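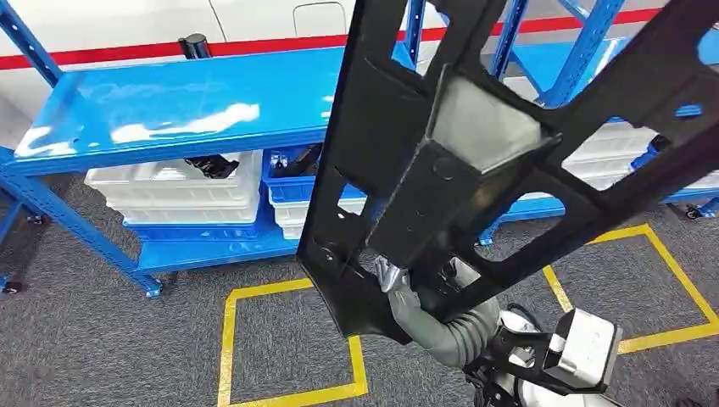 Black bracket frame at the blue rack, parts bins on the shelves behind.

Bracket Frame Storage and Handling: Frequently Asked Questions

Mokar Pressed Parts, Graturham site. Last revised March 2, 2023.

What counts as a bracket frame?
Any black-finished frame assembled from flat plates and channels, with cutouts and diagonal braces. Small loose brackets are covered on the Small Parts page. If the item has its own line on the Siddiqui order sheet, treat it as a frame.

Can frames be stored in the white bins?
No. The white bins are long and shallow and are meant for small black parts only. Frames go on the floor stand or in a slotted crate, one per slot.

How full may a white bin be?
Level with the rim if another bin will be stacked on it. Parts may stand above the rim in the top bin of a stack. Do not force a bin down onto parts that stick up; the ribbed sides bow and the stack leans.

What is the blue bin for?
Metal parts waiting for a check. Nothing leaves a blue bin without a signed tag. If the tag is missing, leave the part where it is and contact Eilidh Gillies in Quality.

What is the load limit for the blue racks?
900 lb per rack, evenly spread, with the heaviest bins on the lower levels. The top shelf is for light items. Check the rating plate before moving a shelf, as changing the spacing changes the limit.

Can I adjust the shelf height?
The uprights are slotted, so yes, but only with the rack empty. Submit form 51 first. Maintenance will reset the clips and check that the posts are plumb.

Where should a frame be gripped?
On a flat plate or channel. Avoid the edges of the round holes, which are locating features, and keep clear of the recessed pocket in the middle. Scratches in the pocket are the most common reason for a Siddiqui return.

Is light scuffing on the black finish a reject?
Scuffs shorter than 3 mm on the outer flanges are accepted. Bare metal is rejected at any length. The silver-gray plate section is judged against its own sample board, kept at the Quality desk.

What should I use to clean the shelves?
A dry cloth, or the Ladudell cleaner diluted as stated on its label. Do not use wax or polish. Bins slide on a polished shelf.

How often are the bins counted?
Once a week per rack. The full count takes place in November, when all 39 racks are closed to picking until Sarla Maurya in Stores releases them.

Who do I contact about a damaged rack?
Stores, ext. 51. Report bent uprights, missing clips and chipped feet. Unload the rack from the top down and hang a red tag on the front post.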